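Search this site Enter keywords Go

Fleece, edges and the wrong kind of washing: Berenice Mendoza on mending soft goods

By Tshepo Modise

Berenice Mendoza has repaired soft goods for most of her working life. She started on tents and boat covers, moved to coats, and now runs Enine, a repair workroom on the ground floor of an old seed warehouse in Astuvov. Most of what comes through the door has fleece on it somewhere: slippers, hooded jackets, blankets, pet beds, bag linings, seat covers. I talked to her in July, which is her slow season, over two mornings. The second one started at 7 a.m. because she wanted to finish cutting before the building got warm.

The workroom took in 2,152 pieces last year. The year before it was 2,115. Mendoza writes every piece in a ledger with a number, the fault, the material if she can tell, and what was done. She has thought about moving the ledger to a computer and has not done it.

"I can find a job faster in the book," she said. "I remember what the page looked like. If I know it was the page with the tea on it, I'm halfway there."

I asked what people bring in most. She said edges. On jackets it is cuffs and hems, on blankets the binding, and on anything with a thick pile it is the line where the pile fabric is joined to something flatter.

"The edge takes the handling. You pick a thing up by the edge, you drag it by the edge. The middle can look brand new. People say, it's only the trim, and they expect it to be cheap, but the trim is the work. A patch in the middle of a flat panel I can do in no time. To redo a trim I have to open the seam all the way along, clean it out, and put it back without stretching it."

Stretching is the part she talks about most. Fleece with a deep pile usually has a knit backing, and a knit backing gives. If it is sewn to a fabric that doesn't give, and the person sewing pulls even slightly, the edge comes out longer than the thing it is attached to. It then ripples. Some customers like the ripple and ask her to leave it alone. Others bring it in as a fault.

"I had a customer with a blanket who thought it had shrunk in the wash," Mendoza said. "The blanket was the same size it had always been. The border had been put on too long, and the wash had just let it relax."

Her own method is to pin every few inches, then take out half the pins and see whether anything moves. She sews with the pile fabric underneath, so the feed on the machine eases it in. She combs the pile away from the seam line with a wire pet brush before sewing and combs it back out afterward with a darning needle. She does not use clips on thick pile. They slide. 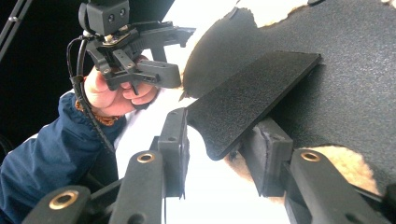
Cream fleece along the edge of speckled black fabric. The cuff at left is orange ribbed knit.

Dark fabric next to pale fleece is a combination she sees a lot. She understands why it sells and she has complaints about it.

"It looks good in a store. It looks warm. But then the dark side shows every bit of lint from the light side, and the light side shows everything else. With a smooth dark fabric you can wipe it down. With something that has a felt surface, or one of those short carpet surfaces, the lint gets down in there. You need tape, and then you need a stiff brush, and you need to do it more than once."

She prefers a fabric with some speckle or heather in it for that reason. Solid black, she said, is the hardest color to live with and the hardest to sew on.

"You can't see your own stitches. That's fine when it's finished. It's terrible when you're unpicking. I have a lamp on an arm and I pull it right down to the table, and I still cut the fabric sometimes. Put that in. People should know it happens."

I asked what she does when it happens. She tells the customer and fixes the cut from behind with a fusible patch and a few stitches in matching thread. She buys thread from Procházka, a supplier that sells it by the cone and will split a box. She keeps four blacks. One is slightly brown, one is slightly blue, one is a matte cotton and one is a polyester with some shine. Held on a card they look the same. On a felted surface the shiny one stands out at once, and the matte one disappears.

We moved on to cuffs. Ribbed cuffs are the second largest group in the ledger, and Mendoza replaced more than 300 of them last year, counting each cuff as one. She buys rib in tubes and in flat lengths and keeps it on a shelf by color. There was a lot of navy and gray on the shelf, and much less of anything bright.

"Bright cuffs wear out the same as the dull ones, but people notice sooner," she said. "If it's the same color as the sleeve you don't look at it. If it's orange you look at it every time you reach for something. So those come in while there's still something left to save, and I like that. When the rib is frayed only at the fold I can sometimes take it off, turn it, and put it back on with the good side out. That's half the price of a new one."

Turning works only when the cuff is doubled and the inside layer is sound. She checks by putting her hand through and spreading her fingers. If the rib doesn't spring back, she replaces it. She always replaces both, even when just one is worn, unless the customer says no. New rib grips more tightly than old rib, and a person with one tight wrist and one loose wrist will be back within the week.

Matching an unusual color is difficult. Mendoza does not dye. She tried it for a year and gave it up after a batch of rib bled onto a white lining. Now she sends a snip to Estska, a small knitting shop two towns over that will make up short runs if she can wait. The wait is usually three weeks. If the customer can't wait, she offers the closest color from the shelf or a clear contrast.

"Close is worse than different," she said. "If you had a burnt orange and I give you a slightly yellower orange, it looks like a mistake. If I give you gray, it looks like you chose gray."

Padded sleeves bring their own trouble. The fill moves away from the wrist over time, and when she opens the cuff seam there is often nothing in the last inch or two but shell and lining. She pulls the fill back down by hand and tacks it with a few loose stitches inside the seam allowance. It adds ten minutes. She doesn't charge for it and doesn't usually mention it.

I asked about washing. She laughed and said she could talk about washing until lunch. In her view it accounts for more damage than wear does, and the damage comes mostly from heat. Most of the deep-pile fleece she handles is polyester, and once the tips of the fibers have been overheated they clump and go stiff. Brushing helps a little. Nothing brings it all the way back.

"Cold water, inside out if it has an inside, and hang it over two lines so it doesn't fold on one. No dryer. If you have to use the dryer, no heat, and take it out before you think you should. And leave out the softener. Softener coats it. It feels lovely for a day and then it goes flat."

For large pieces that won't fit in a home machine, she recommends a bathtub and patience. She presses the water out with her forearms, working from the middle to the ends, and lays the piece on a rack. Turning it over once a day is enough. She does not take in washing herself, and pieces have to arrive clean. A card by the door says so. She would guess that one in five people reads it.

Prices are set by time. A pair of replacement cuffs on a padded jacket is a fixed charge, and so is a zipper. A full trim on a large piece is quoted when she sees it. The most common quote for that kind of job is $75, and she said a good share of people take the piece home again when they hear it.

"I don't argue. For a lot of things you can buy a new one for less, and they know that. The ones who stay have a reason. The dog likes it, or it fits in the one spot where nothing else fits. I don't ask, but they usually tell me."

She has some advice for people who want to do the work at home. Buy a new needle, a size larger than you think. Lengthen the stitch. Cut pile fabric from the back, with the tip of a small blade, through the backing only, and leave the pile whole. Scissors cut the pile straight across and leave a shelf along the edge that will always show. Cut it outside if you can, or have the vacuum running. Check the direction of the nap before cutting the second strip. She still marks hers with a chalk arrow on every piece.

"I've sewn a strip on upside down as recently as last month," she said. "It was cream, and I couldn't see it until I stood by the window. One side looked darker. I took it off and did it over."

On the morning we finished, she had a blanket binding on one end of the table and a stack of rib waiting for the iron. She irons rib through a damp cloth, without pushing, and lets it cool before she picks it up. Pieces for fall are already coming in. She asks people to bring winter jackets before the end of September, and every year most of them come in the first cold week of November.

Enine is open mornings, 8 a.m. to 1 p.m. Drop-offs are at the side door.

Filed under: Repair & Mending, Interviews, Fabric Care

Contact us | Copyright, all rights reserved | Back to top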